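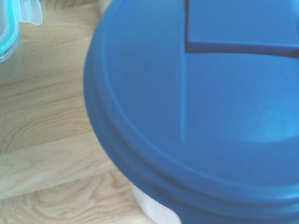
Stekosska Counter Set

Recordings from a kitchen-counter robot arm build, with the scripts used to make them. Kept by Darcy Doolan and Ho-yin Liu. This file covers what is in the set, how it was recorded, and what we know is wrong with it.

Status: usable, still changing. Current tag is from June 3, 2023. The next one is planned for July and will only touch the annotations.

Summary

Episodes: 902
Cameras per episode: 2 (one at the wrist, one fixed beside the counter)
Control: a person moving a hand controller, no learned policy
Objects: ordinary kitchen containers, bottles and cups
License: free for any non-commercial use, credit appreciated

Why we made it

We wanted to teach an arm to move things along a counter in a real kitchen. The sets we tried first were recorded on bare tables with matte blocks, and a policy trained on them did badly with anything see-through. Most of what people keep food in is see-through. So we built the rig at Darcy's house, on the oak counter, and recorded with what was in the cupboards.

The project started as a gripper test called Tramine. Some file names still carry that prefix. They are the same format as the rest and can be loaded the same way.

Setup

The arm is a Franka Emika with a two-finger gripper. It works over the counter from the window side. The counter is made of long oak strips with a clear grain, and there is a white wall behind it. We left both as they were. An early attempt with a gray mat under the objects gave cleaner masks, but the policy then failed as soon as the mat was gone, so those episodes were dropped.

The fixed camera is clamped where it can see the counter and most of the arm. The wrist camera is small and sits close to whatever the gripper is going for, so one lid can take up most of an image. Plan your crops with that in mind.

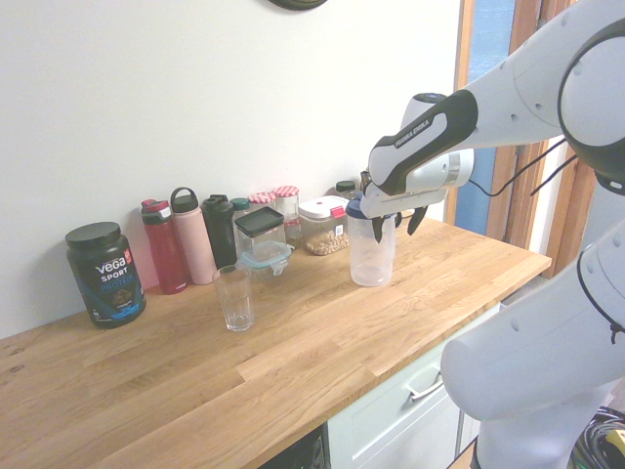
Fixed camera view: gripper at the rim of the shaker cup, other containers along the wall.

Power and signal cables run down beside the arm to the floor. Check them before every session. We lost an afternoon to a connector that had been pulled half out by somebody's foot.

Tasks

Each episode has one short instruction in plain English. They fall into these groups:

move - pick up an object and put it down somewhere else on the counter
line up - place an object next to another one, against the wall
lift - raise an object by the rim or body and hold it
clear - move an object out of the way of a second one

There are no pouring tasks and no lid-opening tasks. We tried lids for a week. The snap-lock tabs need more force at the fingertip than we were willing to use near glass.

Folder layout

episodes/ - one folder per episode, numbered
episodes/N/wrist.mp4 - wrist camera
episodes/N/fixed.mp4 - fixed camera
episodes/N/state.csv - joint positions, gripper width, timestamps
episodes/N/task.txt - the instruction
calib/ - camera calibration, one file per session
tools/ - loading and checking scripts
splits/ - train and held-out lists

The held-out list was made by session and not by episode. Please keep it that way if you make your own. Episodes from one session share light and object placement, and mixing them across splits makes results look better than they are.

Loading

Install the packages in tools/requirements.txt, then run tools/check.py on the folder you downloaded. It reads every state file and reports any episode where the video and the state log differ in length. If it finds one, download that episode again before writing to us.

tools/load.py gives you an iterator over episodes. It returns frames, states and the instruction string. Resizing is off by default.

Annotations

We drew object boxes by hand on 3860 still images pulled from both cameras. Labels are by type (bottle, jar, cup, tub, canister, lid) and not by brand. A container with its lid on gets one box. If the wrist camera sees only the lid, the box is labeled lid, even when some of the body shows below it. We argued over this and may change it.

Ho-yin did the first pass using Vimmont, our own small labeling tool, and Darcy went over the boxes again. Vimmont is in a separate repository and is not needed to use the data.

Known problems

Glare. Smooth plastic lids pick up a pale patch from the room light, and it moves as the wrist moves. We did not correct for it.

Clear walls. Wood grain shows through clear containers and looks bent. Automatic masks often stop at the colored rim of a container and miss the rest of it. The hand-drawn boxes are better here.

Clock drift. In 12 episodes the wrist video runs slightly ahead of the state log. They are listed in splits/drift.txt. We kept them in - leave them out if timing matters to you.

Readable labels. Some bottles, tubs and the arm itself have printed text on them. A model may learn to use it. We have not measured how much.

One kitchen. Everything comes from a single counter with a single wall behind it. Don't expect a policy trained only on this to work in your house.

Safety notes for anyone copying the build

Keep the stop button within reach of the person driving, and have a second person in the room. Set the joint speed limit before putting glass in the workspace. We also set a floor height in software so the fingers can't press into the wood. The value is in tools/limits.yaml and is only right for our counter, so measure yours.

Contact

Open an issue in the repository and include the episode number. Questions about the mount and the printed parts should go to the Ngata repository, where the drawings are.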